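Girnusero hand-held gripper: home recording set

Product page | Specifications | Recording guide | Rental | Spare parts

The Girnusero is a gripper that a person carries in the hand to record examples of household work. You do the task yourself, with the gripper instead of your fingers, and the recording is later used to train a robot policy. No robot arm has to be present in the home. For most of our customers this is the main reason to choose it, as they want examples from many different rooms and an arm on a table does not travel well.

The set is made for soft and irregular things: bedding, clothing, towels, bags. These are the tasks where a learning system needs the most variety. A blanket never lies two times in the same way, and a policy that has seen only one bed will usually fail on the next one. We advise to record fewer repetitions per room and to visit more rooms.

What is in the rental case

Hand-held gripper with fingers mounted
1 pair of spare fingers
2 batteries with charger
Storage card and reader
Printed recording guide (English and Dutch)

A second gripper for two-handed tasks can be added to the order. Please mention it when you reserve, because the two units must be paired before they leave us.

Recording in a real room

Please do not tidy the room before you start. A bed with a straw mat, a patterned cloth left in folds and a heap of clothes in the corner gives the system more to learn from than an empty mattress in a studio. Daylight from a window is welcome also when it is strong. Only avoid to change the light during one episode, for example by opening a curtain halfway. 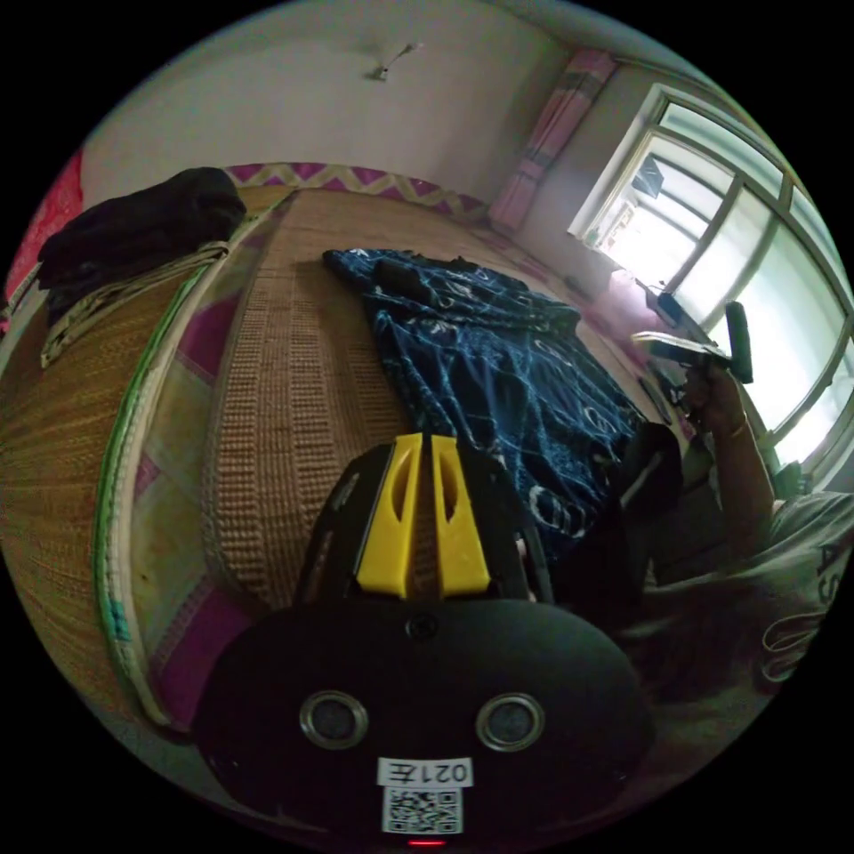

Stomville Field Recording Team – Equipment and Rental Desk

The fingers are flat and tapered, with a long slot through the face. They are yellow so that they are easy to find in the recording against dark cloth. When you approach thin fabric, come in low and let the tips slide under a fold before you close. If you press from above, the cloth is pushed away and the episode is often not useful.

Each unit has its own number and a code sticker on the back plate. Scan the code at the start of every session, so the files are stored under the correct gripper. This matters when you work with more than one unit, as every gripper has its own calibration. Do not cover the sticker with tape.

A good episode

Start with the gripper open and still. Hold this for 2 seconds. Do one task from beginning to end, at a calm speed, and finish again with the gripper open and still. If the cloth slips, pick it up again and continue. Such corrections are valuable and you should keep them. Delete an episode only when somebody bumped into you or when the tracking was lost.

Other people may stay in the room, but ask their permission first and use the consent form from the guide. Their faces are blurred during processing when you order this service.

Storage and battery

One card holds 300 episodes of normal length. One battery is enough for almost 100 episodes, depending on how long you pause between them. Copy the card in the evening and check a few files before you erase anything.

Experience from a customer

De Graaf, who develops software for care homes, rented the set in March and recorded 758 episodes of making beds and folding blankets. Their project leader Karlijn Van Loon wrote to us: "The first day our people moved too fast and we had to repeat a lot. After that it went well. I would like a softer grip on the handle for long sessions." A softer handle sleeve can now be ordered as an accessory.

Files and software

The recordings open directly in Brallutico, our program for viewing, cutting and labeling episodes. Export to common training formats is included in the rental price. The license is valid for the rental period and one month after it.

Rental and questions

The shortest rental period is one week. Return the set in the original case, with the fingers mounted and the card inside. For availability, or for advice about your task, write to Riet Vandenberghe at the rental desk. Requests that arrive before 15:00 are answered on the same working day.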